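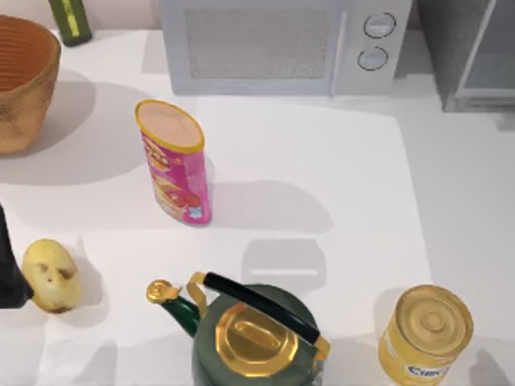

A reader of the last post reckons we should stop training in sim altogether, because kitchens rendered that clean teach the policy nothing about real ones. Fair point. Half agree.

So, quick update before I run for the train. Trained the Cernus policy on 2,000 simulated episodes, kept 1,765 after filtering. Then added 400 real ones from the Fovetik bench. Mixed batches from the start — not sim first then fine-tune, wich is what I did in June and it forgot everything.

Pick and place much steadier. Kettle handle still a pain, the grasp comes in too steep. Shadows seem to matter more than I thought, so next run randomises the lights properly.

Only 2 seeds so far so dont quote me. Gorkine sweep is running overnight — numbers when I have them.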